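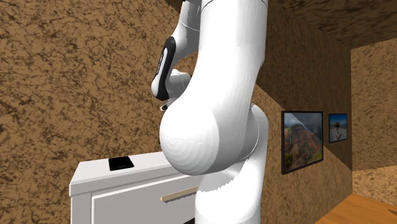 Shadi Bitar
Thursday, March 4, 2021

1/ Spent the week comparing two controllers for the arm in simulation. Same arm, same gripper, same room, same start poses. The only thing I changed was the controller.

2/ First is plain joint position control. Second is Cartesian impedance, written by Vilho Turunen for our Vusska project. Every episode starts with the gripper up and empty.

3/ Position control finished 1,539 of 2,353 episodes. Most of the failures were on the approach to the dresser top. It gets close, then pushes a finger into the surface and stalls.

4/ Impedance is slower per episode but touches down softer. I only have 42 episodes logged with it, so no success rate from me yet. The rest run over the weekend.

5/ Cameras matter more than I expected. Once the fingers are down near the dresser top, the wrist hides whatever is behind it. From a single view you can lose an object completely.
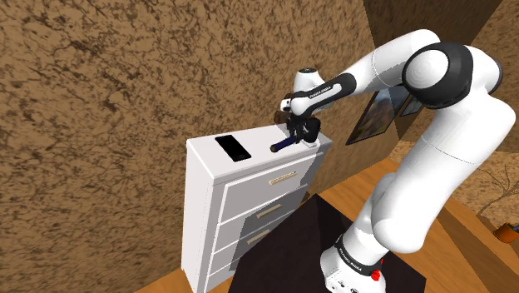 6/ Gripper notes. Two parallel fingers do fine on rod shapes lying flat. Thin things like a phone are bad. I tried 6 finger widths and none of them fixed it.

7/ Onni Nieminen asked if the stiffness values will carry over to hardware. I don't know. We get time on the real arm later in March.

8/ Config files go up once Jarmo Saarela has checked them. Send me your stiffness settings if you run something similar.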